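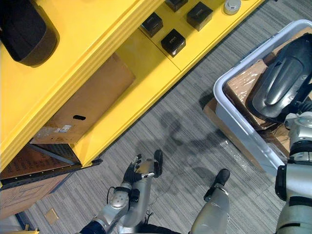 Learning to Walk to Work at Forty

I have been meaning to write this post since April, and every time I sat down to do it I ended up going for a walk, so I suppose you could call that research. A few of you wrote in after my grumpy little piece about parking to ask whether I had really given up the car. Well, yes, mostly! I still drive for the big grocery run, and I drive when my back is bad, and I drove once in May because I had promised to bring a sheet cake and I wasn't about to carry a sheet cake over Keltow Hill. But the rest of the time I walk to work, there and back, and I have done it long enough now that I feel I can say something about it.

It's 2 miles door to door. I live at the bottom end of Stikthorpe, past the old feed store, and the office is on the far side of Prodville, where the road bends by the creek. I had always thought of it as a long way. In the car it took me 15 minutes on a good morning and I arrived cross. On foot it takes 40 minutes, a little more if the crossing light is against me, and I arrive pink in the face and wanting a second breakfast, but I'm hardly ever cross.

The first couple of weeks

I won't pretend I took to it right away. The first morning I wore the wrong shoes (cute ones, flat as pancakes, with about as much padding as a cracker) and by the time I got to the creek I had a blister on each heel and was having a stern talk with myself about the bus. The second morning it rained. The third morning I left my lunch on the counter and remembered it at the top of the hill, and I stood there for a good long minute deciding whether I was the kind of person who goes back. I am not, as it happens. I had vending machine crackers and a very old granola bar from my desk drawer, and I have never forgotten my lunch since.

What got me through was something silly. I told myself I could quit on the last day of the month, no questions asked, and then on the last day of the month the lilacs were out all along the fence on Mill Road and I forgot to quit.

Shoes, which I now have opinions about

I have become a bore about shoes. My sister has asked me to stop bringing them up at dinner. But if you are thinking of trying this, please let me be a bore for one paragraph, and then you can skip along.

After the blisters I went to the little outdoor store in Prodville and bought a pair of Öberg walkers, which were marked down because they're a color I can only call pea soup. They are not pretty. They have a wide toe, and a sole thick enough that I can't feel every pebble, and I have come to love them the way you love an ugly dog. I wear them for the walk and keep a decent pair under my desk.

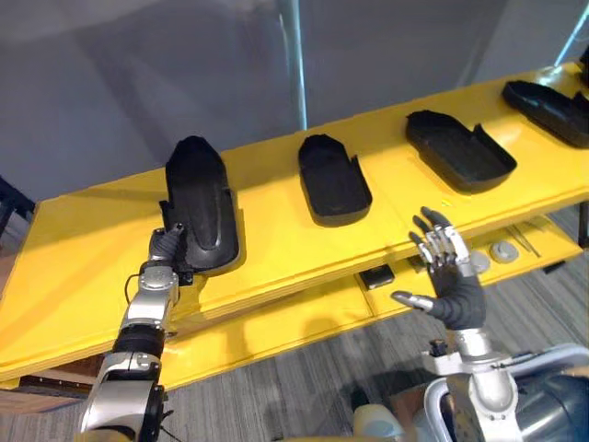
I bought mine late in the day, when my feet had swollen up a bit, and I wore my thick socks to try them on. I also walked up and down the store so many times that the young man at the register offered me a chair. Do be a nuisance about it. You're going to spend a lot of hours in these things, and the toe that pinches just a little at the store will be all you can think about by the second week. As for socks, I like wool, even when it's warm out. Cotton and I have parted ways.

What I carry

Less than I used to. I started with a big shoulder bag that had everything in it, including a hardcover library book I never once opened at work, and it pulled me over to one side so that I must have looked like a leaning fence post. Now I have a small backpack with my lunch, a rain jacket that squashes down, a dry pair of socks in a sandwich bag, and my reading glasses. My laptop stays at the office unless I really can't help it. I'll admit that has been very good for my evenings.

I tried listening to podcasts on the way. I gave it an honest go, and I even got partway into a long one about shipwrecks, but I kept missing bits when the trucks went by and having to fumble around to go back. Now I just walk. In the mornings I think about the day, and on the way home I think about supper, and in between I think about nothing very much.

Things along the way

There's a gray cat at the corner by the laundromat who will allow one pat, no more. There's a bakery on the Prodville side that props its back door open while the bread is coming out, and I had driven past it for years with the windows up. There's a garden halfway up Keltow Hill where someone grows beans up a set of old bed springs, and I've been following those beans like a television show. When they finally flowered I was so pleased that I said "oh, well done!" out loud, and a man unloading a van looked up and said thank you. I didn't like to correct him.

I have also found out how badly the sidewalk is looked after on the stretch between the bridge and the gas station. There's a piece of it that tips right toward the road, and when it's icy I don't know what I'll do, except maybe go the long way around by the school. If anybody from the town happens to read this blog, it's the piece just past the mailbox, and I would bring you cookies.

The money side

Some of you will want to know, so here goes. I save $70 a month on parking, which I used to pay without even looking at it. Gas is harder to figure out because I was never careful about it. By the end of the year I expect to be ahead by up to $500, even with the ugly shoes and the rain jacket taken off. A good bit of that has already gone to the bakery with the open door, I'm afraid, and I regret none of it, especially the cinnamon twists.

Winter is the next thing. I've been looking at those rubber cleats that stretch over your shoes, and at a headlamp, because it will be dark both ways by the time the holidays come along. If you walk in the snow and you have a pair of cleats you like, do leave me a comment and tell me which, and whether they come off in slush. I'd also like to hear what you do about hats. Mine all slide down over my eyes.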